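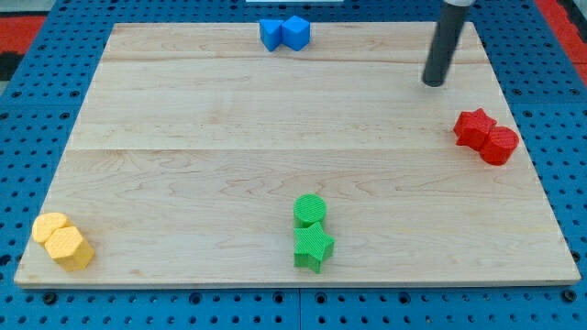

Small plastic building blocks in four colors, set in pairs on a pale wooden board.

Seed money moves to the smaller cities

Early-stage investors in the region used to do most of their business within a short drive of the port. Founders from the inland towns took the train down, pitched, and took the train back. In the past year the traffic has started to run the other way.

Liem, a seed fund that opened its first office in Gekstead, has put money into 32 companies since it began. More than half of those it backed this year are based somewhere else. The partners now spend one week a month in Plistcombe, where they rent two rooms over a print shop and hold open meetings for anyone with a business plan.

"We were seeing the same people over and over," says Anjani Rondonuwu, a partner at the fund. "Same schools, same former employers. They were good companies, but four other funds were talking to each of them and the prices showed it."

Prices are a large part of the story. A young software company in Gekstead with a handful of paying customers can ask for a valuation that would have bought a much larger firm five years ago. In Plistcombe the rent is lower, engineers stay longer in their jobs, and a first round goes further. Rondonuwu says the companies her fund backs there take 3 months longer on average to reach their first large contract, but spend far less getting to it.

Nirier is one of them. The company makes scheduling software for freight yards and was started by Zulkifli Purba and Yusri Lumenta, who met while working for a trucking firm. They ran it on savings for two years. When they went looking for outside money, the first 11 investors they met all asked when they planned to move.

"It was always the second or third question," Purba says. "We'd say our customers are here, the yards are here. They'd nod and then ask again at the end."

Liem did not ask, and led a round that closed in January. Nirier has since grown to 50 employees, most of them hired locally. Lumenta, who runs the technical side, says hiring was easier than he had been told to expect. Several of the engineers had grown up in the area, left for work, and wanted to come back. What he has not found is a head of finance. Two candidates turned the job down, and the company is using an outside accountant for now.

That gap comes up often in conversations with founders outside Gekstead. Technical staff can be found. People who have taken a company through a second or third round of funding are scarce, and so are lawyers who know the paperwork. Nirier's term sheet was reviewed by a firm that mostly handles farm leases. It took six weeks.

Later rounds are the other problem. Seed funds write small checks, and the larger funds that would normally follow have been slower to travel. Nabila Wuisan, who advises family-owned businesses on their investments, expects some of that money to come from local families instead. Many made their fortunes in warehousing or food processing and have never bought a stake in a company they did not control.

"They understand a business like Nirier because they use it," Wuisan says. "What they don't like is being told they might not see their money for eight years. Some of them walk out at that point."

She has been running evening sessions to explain how the funds work. In a survey she took of those who attended, 68 percent said they would consider investing through a fund, though far fewer have signed anything.

Not everyone thinks the shift will hold. Melati Sinaga, who sold a payments company and now invests her own money, points out that seed funds went inland once before, when prices in Gekstead were high, and left again when they fell. A number of companies were stranded without backers for their next round.

"I'd want to see who is still renting those rooms after a bad year," she says.

Rondonuwu says the lease in Plistcombe runs for four years. Liem plans to begin raising its second fund next spring, and she expects to set aside part of it for follow-on rounds in the companies it already owns. Nirier will probably be first in line. Purba and Lumenta want to open a sales office, and they have not decided where.

December 2021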